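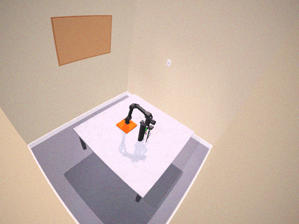 Home Cells Maintenance Interviews Archive Contact

Keeping the model and the arm in agreement

6 min read

The bench cell at Rakotbridge has two forms. One is a six-joint arm with a two-finger gripper, bolted to a square base plate on a table in the test room. The other is a simulation of the same arm, plate and table, in which every motion program is run before it reaches the hardware. Renata Garrido looks after both. She took over the cell in April, when it was faulting often enough that the night runs had been stopped.

"The faults were on the real arm, but the cause was in the model," she says. "The programs were correct for a plate that sat 4 mm from where the plate was."

The plate had been removed for a bearing change in the base joint and refitted by hand. The table has clearance holes and no dowels, so the plate can go back at a slightly different angle each time. The simulated plate kept its old pose. At the base the error was small. At full reach the gripper came down far enough off its point to touch the side of a fixture, and the controller stopped on a torque limit.

Garrido's first job was a procedure for measuring the plate after any refit. The arm carries a pointer in place of the fingers and is jogged to three marks scribed in the tabletop. Joint angles are read at each one. A script written by her colleague Keir Menzies solves for the position and rotation of the plate and writes both values to the model's configuration file.

"You do it from two approach directions," she says. "If the answers differ, the problem is backlash or a loose pointer, and you stop there. You don't average them."

She does not square the plate to the table edges. A rotated base suits the cable exit and keeps the usual working area away from the first joint's travel limit. The model accepts any angle. What matters is that the number is current.

The second source of error was the gripper. The model used the finger length from the supplier's drawing, and the fitted fingers had been ground down after wear. Menzies found it while comparing simulated and measured touch-off heights.

"He had a constant offset in Z, the same at every point on the table," Garrido says. "A plate tilt would have given a slope. A constant means the tool." The finger length is now measured whenever fingers are changed, and the value goes into the tool file along with the date of the change.

Asked how much of the room needs to be modeled, she is brief. The tabletop is a collision surface and has to be right. The walls are collision surfaces too, but with generous margins. Everything else is there for the rendered views, which the group uses to check shadows and contrast for the overhead camera. "I don't spend time on the floor," she says.

Cables are a harder case. The simulation treats them as rigid shapes attached to the wrist, and real ones bend, drag and fatigue. She handles that outside the model with a limit on wrist rotation and a visual inspection every 50 hours of running. The inspection covers the sleeve at the wrist, the clamp on the forearm and the connector at the base. A sleeve with a visible flat spot is replaced. Tape is not accepted as a repair.

"A simulated cable has never broken," she says. "So the model will happily give you a path that winds it up. The limit has to come from the person who changes the cables."

Since the new procedure came in, the standard check has been a set of 184 poses. Each is commanded in the simulation and on the arm, and the joint readings and motor currents are logged side by side. Garrido looks at the currents first. A joint that reaches its angle but draws more than it used to is usually short of grease or carrying a brake that does not release fully. The second joint showed exactly that pattern in its last check — high current going up, normal coming down — and the brake was swapped before it produced a fault.

Itzel Camacho, who schedules the cell, wanted the check shortened to free up machine time. They settled on a reduced set after routine work and the full set after anything that disturbs the plate, the tool or a joint. Garrido says she would still prefer the full set each time.

The remaining item on her list is the plate mounting. She has asked for two dowel pins, reamed through the plate and into a steel insert under the tabletop, so that a refit returns to the same pose. The drawing is finished and the insert is on order from Tangen.

"I'll still measure after every refit," she says. "Pins wear as well."

Interview conducted 12 December 2022.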